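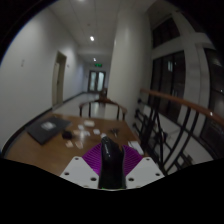
By Flynn Hinds | October 29, 2020 | Workshop Tips

Winter lay-up for the track bike: quick list

Last club round at Ladside is done, next one's not till spring. Bikes get shoved in a shed wet and filthy and then people wonder why they won't start. Do it in November at the latest. One afternoon, two if you keep stopping for tea.

Wash first. Bucket and sponge, no jet wash near the wheel bearings or the headstock. Chain cleaner on the chain, old toothbrush, wipe, leave overnight, then lube. Don't lube a wet chain. I do it every year and every year it goes orange.

Fuel. Either brim it with stabiliser in or drain it right down. Half full is the worst, you get condensation and rust in a steel tank. If you put stabiliser in, run the engine 15 minutes so it gets through to the carbs or injectors. Carb bikes: drain the float bowls as well. Little screw at the bottom, rag under it, shed door open, heater OFF.

Oil. Change it now, not in spring. Old oil has all the muck in it and it sits on the bearings all winter. New filter too. Write the date on the filter in marker pen, you will not remember.

Coolant. Most tracks want plain water in race bikes and plain water freezes. Obvious, yes. Kuo-hua Choi at Doolan had two split radiators in last winter from the same paddock. Drain it or put proper antifreeze in, and tie a label on the bars saying which. Then flush it before your first session or scrutineering will send you home.

Battery. Out of the bike, indoors, on a smart charger. Not a cheap trickle one left on for months. Lithium battery needs a lithium charger, check the box.

Tyres. Off the floor if you've got paddock stands, front and rear. No stands? Bit of old carpet under each wheel and roll the bike on a few inches every couple of weeks. Don't leave slicks in a freezing shed if theres room in the house. Under the spare bed is fine. Warmers off, coiled loose, never folded tight.

Brakes. Pump pistons out a bit, clean with soapy water and the toothbrush (not the chain one), push back. Fluid if it's gone brown. Pads out and look at them while your there.

Spanner check. Every bolt you can reach, dab of paint pen across head and casting once it's torqued. Next year you can see at a glance if one's moved. Lockwire anything that needs it, while your hands still work.

Leathers. Damp cloth, dry away from the radiator, then leather cream. Wide hanger. Mine cost me 200 secondhand and they've done six seasons like this. Helmet lining out and hand washed, boots stuffed with newspaper.

Cover. Breathable one, not plastic sheet. Old cotton bed sheet does the job indoors. Rag in the exhaust to keep mice out, and tie something bright to it so you take it out again.

Spares box. Count nothing, just look. Levers, pegs, fairing clips, fuses. Order now, everyone else orders in March and then it's all out of stock.

Next up: sorting the van.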